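**Ticket:** arm drifts / gripper lets go during hand-guided demos, ketchup bottle task
**Raised by:** Deisy Correa
**Picked up by:** Kimutai Barasa
**Cell:** Pridach, table 2
**Opened:** Jan 16, 2019
**Priority:** high (Hulten want the set by end of week)

### What's wrong (Deisy)

Two separate things, maybe linked, putting them in one ticket.

1. When I hand-guide the arm down over the bottle and let go of the handle, the wrist sinks. Not far. Enough that the fingers end up low and the close comes out wonky.
2. On remote control the gripper closes fine, then opens by itself part way through the lift. Bottle drops. Not every time. Worse after lunch, no idea why.

Task is the usual one: pick ketchup out of the oval plate, move it clear, put it down. Everything else on the table stays put as clutter. 80 demos wanted, I have 28 I'd keep. The rest of today's are rubbish.

Tried already:

- power cycle, twice
- swapped remote for the spare one
- different start pose
- swearing

No faults showing on the arm. Light's blue the whole time, so it thinks it's happy.

### Kimutai, first look

Came down, had Deisy run the approach while I watched the log. 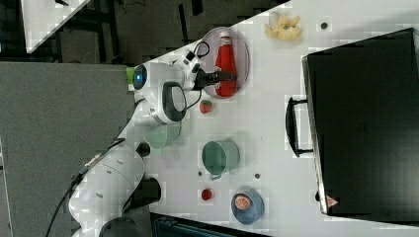

Sink is real. Log shows it starting the moment guide mode hands back to hold, so the arm is holding against the wrong weight. Payload setting was still the one for the old gripper! Whoever did the swap didn't update it. Not blaming anyone, it isn't on the changeover sheet.

Changed payload to the right gripper, saved, restarted the controller. Sink gone on first go. Second go a tiny bit left, I think that's Deisy's hand leaving the handle rather than the arm. Try letting go slower.

Gripper opening is a different matter, still there. Got it to do it on the fifth attempt. Log just says "open requested". So something is asking it to open, it's not losing power or grip.

Questions for Deisy:
- are you on the new remote mapping or the old one?
- is the teach pendant plugged in while you're on remote?
- does it ever do it when you guide by hand?

### Deisy

Mapping: whatever was on there. How do I tell?
Pendant: yes always plugged in, it's how I start the recording.
By hand: never. Only remote.

Also the case can't move, before anyone asks. Édgar wants it in the same place for every demo or the set won't match Rengifo's half.

### Kimutai

Mapping is on the settings page, second tab, says GUVERO-A or GUVERO-B. A is old. On A the trigger is a toggle, so a half squeeze counts as a press. On B it's hold to close, let go to open.

Bet you're on A and your finger is resting on it during the lift.

### Deisy

It says B.

### Kimutai

Ah. Then it's the other way about. You're easing off the trigger without noticing. Long demo, tired hand, which would fit the after lunch bit as well. The open threshold on B is 62 per cent, so you only have to relax a bit over a third of the way and it lets go.

Not your fault, that's a daft number. Dropping it to 28. Means you'll have to release properly to open, might feel sticky for the first few.

Will leave it like that for an hour, then check the wrist view with you.

### Usha Thevar (data side)

Butting in. If you change the threshold halfway through a set, the recorded trigger value no longer means the same thing. We train on commanded gripper state, not raw trigger, so it should be ok, but PLEASE write down which demos are before and which after. Last June we had the same business with a speed limit and I spent days unpicking it.

Also was the payload wrong for the 28 good ones too? If the arm was sinking in those, the hand-guided ones will have a little dip just before the close and the policy will learn the dip. It'll copy anything you show it.

### Deisy

Payload wrong for all of them I suppose. The good 28 were all remote though. I only did hand-guided today and threw those away.

### Usha

Fine, keep the 28. Remote doesn't go through the handover so no dip. I'll spot check 5 of them against the joint log anyway.

### Kimutai, second session

Threshold at 28, payload correct. Deisy driving, me on the wrist feed. Slow close, pause, then lift. She kept the trigger squeezed and called out when her hand got tired, I noted the value each time.

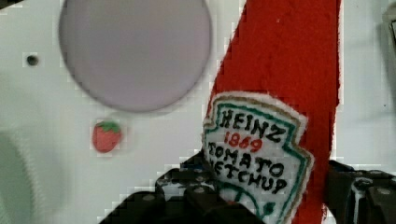

Lowest the trigger fell on any lift was well above the new threshold. Under the old one it would have let go on two of them. So that's the cause, happy with that.

Other thing from the wrist feed. Deisy tends to take the bottle low, near the wide end. Soft body so it squashes, and the top end swings when she turns the wrist. Not a fault, but if some demos grab low and others grab the middle, that's two tasks as far as the model's concerned. Édgar, which do you want?

### Édgar Londoño

Middle. A bit of spread either side is good, I don't want them all identical, but the low ones make the place step messy. Rengifo's operators were told middle.

Leave the strawberry where it is for this batch, we shuffle the small stuff in the next one.

### Deisy

Nobody told me middle. The task card just says "grasp bottle". Can someone fix the card.

### Édgar

Sorry. Card updated, now reads: "Grasp bottle near the middle of the body. Close fully, pause, lift straight up, then move." Reprinted copy is by the door.

### Kimutai, changes made

| Thing | Was | Now |
|---|---|---|
| Payload profile | old gripper | current gripper |
| Remote mapping | GUVERO-B | GUVERO-B (no change) |
| Open threshold | 62 | 28 |
| Task card | "grasp bottle" | says where and how |

Steps if the wrist sinks again:

1. Let go of the handle, hands off the arm.
2. Settings > payload. Check the name against the label on the gripper.
3. If it doesn't match, change it and save.
4. Restart the controller. Saving alone doesn't do it, caught me out as well.
5. Guide it over the plate, release, watch the height readout. If it moves, stop and ring me.

If the gripper opens by itself on remote: write down the demo number and the trigger value out of the log *before* starting another recording. The log gets overwritten. I lost the first one that way.

### Abelardo Guzmán

Can I have the same threshold put on table 1? Same remote, and we've had odd drops there too that we were calling slips.

### Kimutai

Will do, but finish your batch first, see Usha above. Send me the demo number you stop at.

### Deisy

Ran another lot after the fix. No drops. Trigger does feel sticky, got used to it. Hand still aches so I'm doing shorter goes and swapping with Abelardo between them. Tagged everything from here on as "post-fix" in the notes column, and the low grabs from the second session are marked "do not use".

### Usha

Checked the 5. No dip, all clean. One has the bottle already moving before the close, looks like a nudge from the left finger, I've flagged it but it can stay in.

Can the payload check go on the changeover sheet please. Kimutai?

### Kimutai

Added, line goes in straight after the gripper cable check. Keeping this open till table 1 is done, then I'll close it.

**Status:** fixed on table 2, waiting on table 1 (Abelardo to send demo number)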